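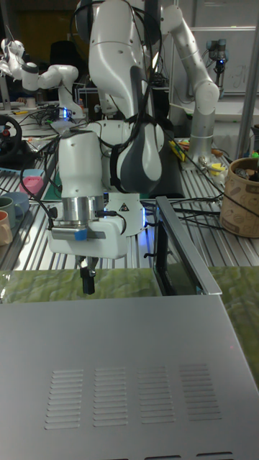

Corinne Hadley

Trovora has moved the first of its robot arms into the daily roster at the Osthorpe returns shop, and the 19 people on the benches there started on new hours in June.

The arms pick up and set down household goods that come back from stores. Mugs, bowls, baskets, odds and ends. Until now all of it went through by hand, one bench per person, from unpacking to the restock shelf. Now the person unpacks, the arm does the lifting and shifting in the middle, and the person does the final look-over and the label. That's the plan anyway. Staff say plenty of items still go through the old way, start to finish.

No layoffs so far. Trovora told staff in a note that nobody on the current roster will lose hours before the end of the year, and that anyone who wants to can train as a bench minder. Minders watch the arms, clear a jam, hit the stop, and teach the next grip when something new turns up. The job pays 2 dollars an hour more than the bench rate. Workers we spoke to at the gate were glad of the money but wanted to know what happens in January. Nothing on that in the note.

The biggest change is breaks. Bench workers used to stop when a box was done. Now there's a set 45 minute block at the arms and then a swap, minder to unpacking, unpacking to labels. Some like it. Easier on the wrists, one worker said, she'd had a brace on for most of last winter and doesnt need it now. Another said the block is too long to stand and stare at a machine and too short to get anything else going. A third just misses having her own bench, with her own radio on it.

Night shift is a sore point too. The company first asked for one minder alone from midnight on. Staff said no, and for now there are always two in the room. 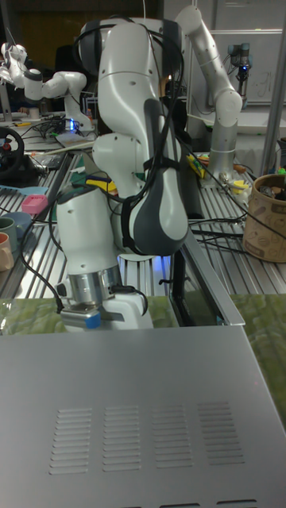
The program that runs the arms is called Pap. It was set up at Trovora's smaller site in Tindlow, and the people on the Osthorpe benches were sent over in pairs to see it before it came to them. They came back with a list. Bigger stop buttons, more light over the benches, a rule about who is allowed to override who. The buttons are in. The lights are ordered. The rule is still being argued over.

Target for the arms is 158 items a shift, per arm. A good bench worker does more than that on an easy day, with small boxed stuff, and a fair bit less on a day full of cookware. Staff asked that their own numbers not be put up on the wall beside the arms' numbers, and managers agreed. The chart that went up in the first week has come down.

Things that still go to people every time: anything chipped or cracked, anything with a note from the customer inside, and anything soft. Blankets, cushions, stuffed toys. Glassware is being tried on the arms but only with a minder right at the bench.

Training takes three shifts, paid. First one is mostly safety, where to stand, where your hands go, what the lights mean. The second and third are spent beside somebody who has already done it. Older staff were offered extra time on the screens and most took it. The course is in English only at the moment, and workers have asked for it in two other languages, since alot of the labels crew learned the old job by watching and not from a handout. Trovora says a translated version is being worked on, no date given.

Tindlow staff are on the same hours as before. Any change there would come after a review of how Osthorpe goes, and bench workers at both sites have been told they can send comments in through their shift lead or drop them in the box by the lunchroom door. Comments close at the end of the month, 4 p.m. on the last working day.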